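3.2 Soft food items in the play kitchen set

The second group of objects consists of soft play food. We included it because earlier studies of tidying and sorting in play kitchens relied mostly on hard plastic items, which keep the same outline however they are held or stacked. Fabric items do not. They flatten under other items in a basket, and their folds can hide the features by which a person would name them.

Ten soft items were chosen from the Wallstead and Dendow ranges. Each item had to fit in one hand, have a single main color, and stand for a food that adults in our pilot group could name without help. Items with loose strings or sewn-on eyes were left out. Before use, every item was brushed to remove lint and stored in an open tray.

Vaněk (personal communication) suggested that curved items would be the hardest to name once compressed, and we kept this in mind when choosing shapes. A curved item can fold toward its own middle, so that its two ends stand apart and read as separate pieces. Color then becomes the main cue. Pale yellow is a weak cue in this set, as it is shared with the cheese wedge and the lemon half.

Figure 4 shows a soft yellow item under pressure near its base. The two lobes spread into a broad V, with a dark crease where they meet.
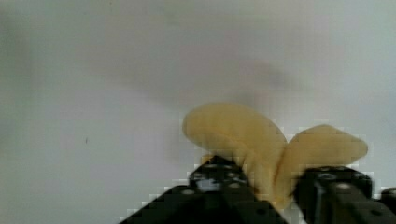
Figure 4. Pale yellow soft item, squeezed near the base. Faint creases are visible on the left lobe.

Naming labels were collected for 500 views of the soft items, drawn from a pool of 2,000. Adelino Quintela checked the labels against the item list. In 141 views the label given did not match the listed name, and these were kept in the data with both names recorded. "Banana" and "peeled banana" were treated as the same label. The hard items from the Grultard set were labeled in the same way and are described in Section 3.3.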